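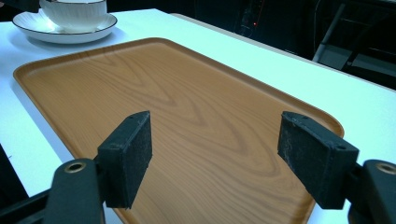 The hand-held gripper over the serving tray at Vovness, with a cup and saucer at the far end.

DEDPORT, 2026-02-08. A small company in Dedport is paying local people to set and clear a table with a hand-held gripper, and is using the recordings to teach a robot arm to do the same work.

The company, Vovness, rents two rooms on the upper floor of the old Plomness building. It wants to sell a tray-handling arm to care homes and hospital kitchens, where staff lay out and collect the same few items many times a day. Before the arm can be tried in a kitchen, the company says, it needs a large number of recorded runs made by people.

The person doing the run holds the gripper by its body and works the two fingers with a trigger. A small camera on the tool records what is in front of the fingers, and software works out how the tool moved. The robot arm is fitted with the same fingers, so the recordings can be used to train it without anyone steering the arm itself.

"The person is doing the job with their own arm, at their own pace," said Anitha Mudaliar, who runs the recording work. "We tried remote control first. It was slow, and people got tired of it after an hour."

Under the earlier method, an operator sat at a desk and moved the arm with a pair of joysticks. Mudaliar said a single table clearing took several minutes that way. Vovness still uses remote control for checks and for a few tasks where the arm has to reach in ways a person would not.

The company has 860 finished runs of the tray task so far. Each one is watched by a second person before it is kept. Runs are thrown out if the tool moves too fast for the software to follow, or if a hand blocks the camera for too long.
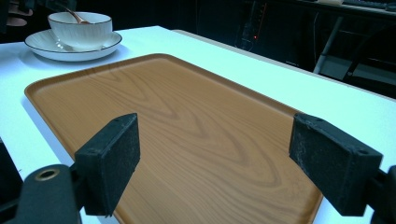

Work done in short shifts

Vovness began hiring for the job in August. Shifts are 90 minutes long with a break in the middle, and most of the people taking them have other work or are studying.

Pushpa Chaturvedi, a former school cook, has been doing two shifts a week. She said the tray was harder to learn than the cups.

"A cup you can get hold of. A tray is wide and flat, and you have to come at the rim the right way," she said. "The first day I kept pushing it along the table."

New people spend their first shift on practice runs that are not saved. They are asked to come in from different sides, to place the tray at different angles, and to leave the small mistakes in if they can recover from them. Umesh Kushwaha, an engineer at the company, said those recoveries are useful in training.

"If every run is perfect, the arm has no idea what to do when it misses," Kushwaha said.

The foam pads on the fingers are changed when they wear down, he said. They pick up dust quickly, and the company is testing a rubber pad that can be wiped clean.

Kitchen trial planned

The first trial outside the building is to be held at Tamihana, a care home with 53 residents. The arm will be used in a side kitchen, away from the dining room, and will handle only empty trays and clean dishes. A staff member will be able to stop it at any time.

Seema Lodhi, the manager at Tamihana, said the home had agreed to a short trial and had not made plans to buy anything. She said residents' families had been told about it by letter.

"Our staff want to see whether it saves them any time," Lodhi said. "If it needs someone standing next to it all day, it won't."

Vovness would not say how often the arm now completes the tray task without help. Kushwaha said the company wanted more recordings with crowded tables before it gave out a figure.

Recording shifts at the Plomness building are open to adults, and no experience with machines is needed. Applications are taken at the front desk.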